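Search this site
Home & Habit / Living Rooms / Textiles

The bench that catches everything

In many homes in Dullolbridge there is one soft seat without a back, and it is seldom used for sitting. People put there the coat, the post, the clean washing that waits to be folded. I wanted to know why we buy such a piece and then treat it as a shelf.

At Correia, a small upholstery workshop behind the market, a new cover takes up to 14 hours of work. They advise a heathered fabric, where lighter and darker threads are mixed. On a plain cloth each bit of lint shows – on a mixed gray it disappears for a few days. They also like rounded edges, for the corners are where a cover wears out first.

My own bench came from Trudel's shop seven years ago and cost 400, more than I wanted to pay. Since then I have tried baskets, hooks and a strict rule about folding before supper. The rule lasted until March.

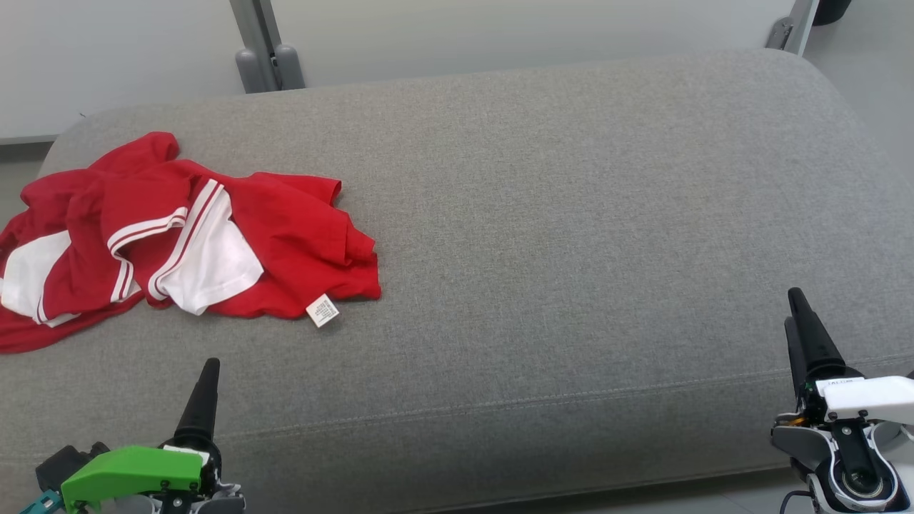
A red garment with white stripes, waiting on gray upholstery.

Now I fold directly on the bench, standing, with the flat top as my table. Shirts go first, sleeves to the back, then in half. It is a good height for small pieces, but for bed sheets it is too low and I go back to the bed.

Text: Ida Correia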